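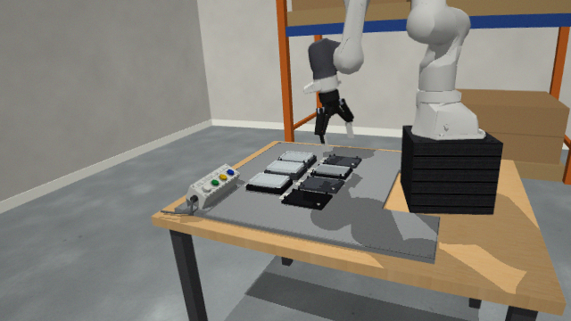

9 min read

Small PCs, session 4: storage, memory, what "fast enough" means

Notes only, not a full writeup. Bring last session's sheet on ports and power bricks, we go back to it at the end.

Recap from session 3

Mini PC = laptop guts without the screen, battery or keyboard. Same low power chips mostly. Same limits too. Box gets hot, chip slows itself down, user blames Windows. Check the vents first, then the dust, then where the thing is sitting. Behind a TV in a closed cabinet is the classic.

Memory (RAM)

Working space. Everything open right now lives here. Goes blank when power goes off.

4 GB – boots, runs one thing at a time. Browser with a few tabs will fill it. OK for a sign in the lobby that shows one page all day.
8 GB – light office work, email, video calls if you close other stuff.
16 GB – what to ask for in most cases now.

Soldered vs. slotted. Soldered means what you buy is what you have forever. Slotted means you can swap it later, usually laptop size sticks (SO-DIMM). Spec sheets are bad at saying which. Look for the words "onboard" or "LPDDR", both almost always mean soldered.

When RAM runs out the system writes the overflow to the drive (swap, page file). Works, but slow, and on the cheapest drives it is painfull.

Storage

Four kinds you will run into:

eMMC. Flash chip stuck to the board. Cheap, quiet, slowest of the flash types. Fills up fast at 32 or 64 GB. Updates can fail for lack of space, we saw this in the lab in October.

SATA SSD. 2.5 inch or M.2 shape. Fine for nearly everybody.

NVMe SSD. M.2 shape, much faster. Runs warmer. Small cases with no fan do not love this.

Hard disk. Spinning. Big and cheap per gigabyte, slow to find things. Use for backups and movies, don't boot from it.

Careful – M.2 is a shape, it is not a speed. An M.2 slot can be SATA only, NVMe only, or both. Students lose points on this every term. Read the manual for the board, look at the keying on the card (B key, M key), then buy.

Advertised size vs. what you see

Maker counts in thousands, Windows counts in 1024s. Same drive, two numbers. A 128 GB drive shows up as 119 GB before you put anything on it. Nothing is missing, nobody cheated you.

The arithmetic: 128 x 1000 x 1000 x 1000 bytes, divided by 1024 three times. Do it on paper once. Then take off the recovery partition and the system itself and you get what the buyer can really use.

Worked case: the Zundside order

Zundside is our made-up-budget exercise from the course pack, front desk with two stations. Quotes came in on two boxes:

Rotetti: $197, 8 GB soldered, 128 GB eMMC, no fan.
Skukau: $308, 16 GB in two slots, 256 GB NVMe, small fan, one spare 2.5 inch bay.

Two stations, so 394 against 616. Difference is 222 for the pair. What do they get for it? Double the RAM, double the space, a faster drive, and a way to repair it. What do they lose? Silence. The desk is in a reading room so the fan is a real point, don't wave it away.

Most groups pick Skukau. Fine, but write down why. "Better specs" gets half credit. Tie each spec to something the desk staff do in a day: scanned forms, the booking page open all shift, print jobs, a call now and then.

A group that picks Rotetti can get full credit too if they say where the scans get stored and what happens in year three.

Measuring

Don't trust feel. Before you change a part, time these and write them in the table on the back:

cold boot to desktop
open browser, load the booking page
copy the 100 MB test folder from USB

Run each one three times, use the middle value. Same USB port each time (the blue one if there is one). Close the updater first, it will ruin your numbers – check Task Manager, Disk column.

If disk sits at the top and memory is also nearly full, you may be looking at swapping. Add RAM if you can. If disk is high and memory is fine, look at the drive or what is hammering it.

Power settings

Quick one. Set to "Balanced" for the tests. Note it on your sheet. Two results on different power plans can't be compared and I will send it back.

For next time

Read the Hồ handout on cooling, first half only. Skip the part on liquid loops.
Finish the drive size arithmetic for 64, 256 and 512.
Find one real spec sheet online for a mini PC, circle every line that does not tell you enough to decide. Bring it printed.

Short quiz on M.2 keying at the start, closed notes. If your timing table is incomplete finish it befor you leave, lab is locked after 5 pm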